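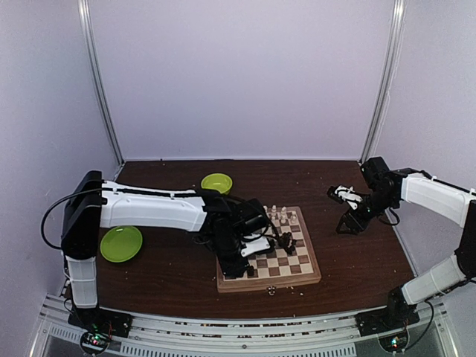
So our county finally voted on the Bonden township merger, and I've been chewing on it ever since! Bonden has 1,151 registered voters and Bultaton has nearly four times that, so guess who gets to draw the road budget now. I grew up out past the grain elevator, and we always felt like the afterthought (one plow, 34 miles of gravel, you do the math).

What bugs me is that the rural seat on the board goes away in February. They say the new district will "represent everyone," but everyone mostly lives in town. I'm going to the next meeting anyway, and I'm bringing my pothole list.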